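# Play Kitchen Sessions: Changes to the Sorting and Tidying Routine

Clirnimdale Early Years Centre, Mar 12, 2020

The Centre wishes to inform families of a revised arrangement for the play kitchen in the Plundville Road building.

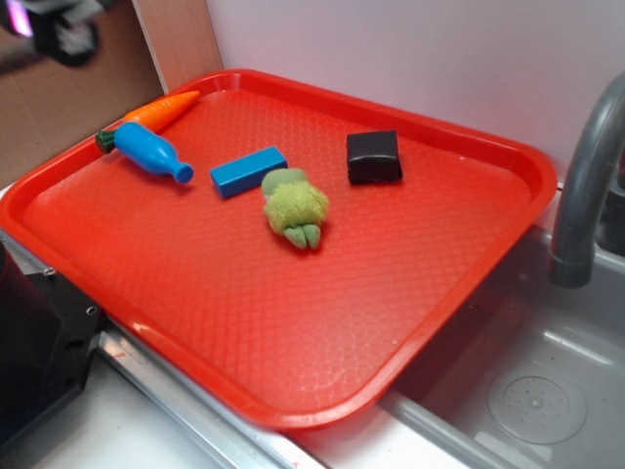 Divina Espiritu has written that her son now refuses to put his toys away at home unless he is given a tray to put them on, and she asks whether the Centre could explain the method so that both households in which he stays may follow it. The Centre is pleased to do so, and is grateful for the letter.

Under the former routine, children returned each toy directly to its shelf at the end of the session. In practice, items of every kind were placed in the nearest box, and staff spent a good part of the lunch period separating them. The review completed in December recorded 618 toys in the play kitchen and the adjoining carpet area, of which 106 were found in the wrong place on the day of the check. Most of these were small items, such as blocks and soft toys, which had been carried into the kitchen during play and left among the food.

The tray is now the first stage of tidying. Each group gathers whatever has been left on the counter and the floor and sets it out on a red plastic tray, without regard to kind. A carrot may therefore lie beside a bottle, a block and a plush toy. When the tray is full, or when nothing more can be found, the group sits down with a member of staff and decides together where each item belongs. Toy food and drink return to the kitchen. Blocks go to the carpet area and soft toys to the reading corner. Anything that the children cannot agree upon is left on the tray until the next session.

Parents have asked whether children are prevented from bringing blocks into the kitchen. They are not. A block may serve as a loaf of bread or a bar of soap for as long as the game requires it, and staff have been asked not to interrupt. Sorting takes place only once play has ended.

Families who wish to use the same method at home may find the following points useful.

- Use a tray with a raised rim, so that bottles and other rounded items do not roll off.
- Choose a tray that the child can carry with both hands when it is loaded.
- Keep the number of toys on the tray small. Five or six at a time is sufficient for younger children.
- Allow the child to name the place for each item before an adult offers a suggestion.

Trays, toy food and blocks are washed in warm soapy water at the end of each week. Plush toys are laundered separately, and families are asked not to send in soft toys from home during the present term.

The Centre has placed an order with Grulline for two further trays, to be kept in the carpet area. Donations of toy fruit and vegetables in good condition are welcome and may be left at the front office. Items with loose or broken parts cannot be accepted.

Questions concerning the routine should be addressed to Zerrin Güneş at the front office, in writing or at collection time.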